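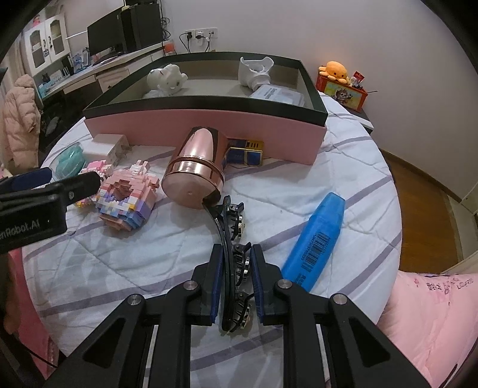 Residents preparing to move into Berge Hall should complete a written inventory of personal belongings before arrival day. The inventory is required for coverage under the Winon residence plan and must be submitted through the housing portal. Small items are the ones most often left off the list. Hair accessories, such as a long black clip and a few little claw clips with metallic decoration, may be entered together on a single line. Furniture, electronics and musical instruments must each have a line of their own.

Before you start

Download the inventory form from the housing portal. The form has space for 40 entries. If you need more, attach a second copy and write your resident number at the top of both.

Step 1. Sort by room area

Divide your belongings into four groups: desk, closet, bed and bath. Work through one group at a time and finish it before starting the next. Items kept in shared kitchens are not covered and should not be listed.

Step 2. Describe each item

Enter the type of item, the color, the maker if known, and the year of purchase. For electronics, copy the serial number exactly as it is printed. A description such as "laptop, gray" will be returned for correction.

Step 3. Enter a value

Use the price paid, taken from a receipt where one is available. If the receipt has been lost, enter the current price of a similar item and mark the line with the letter E. Receipts must be attached for any item bought in the past 12 months. The plan pays no more than $2,151 per resident in a single academic year. Residents whose belongings exceed this amount may wish to arrange separate coverage.

Step 4. Submit the form

Save the completed form as a PDF and upload it under "My Residence." A confirmation message is sent once the form has been reviewed. Keep this message until you move out. Forms for the fall term are due by the last Friday in August.

Making changes

The inventory may be updated at any time during the year. Submit a complete new form, as single-page corrections cannot be accepted. Residents transferring from Nureck House must file again, even if nothing on the list has changed.

Questions may be directed to Idun Engström, Office of Residence Services, Berge Hall, ground floor.

Last revised April 13, 2020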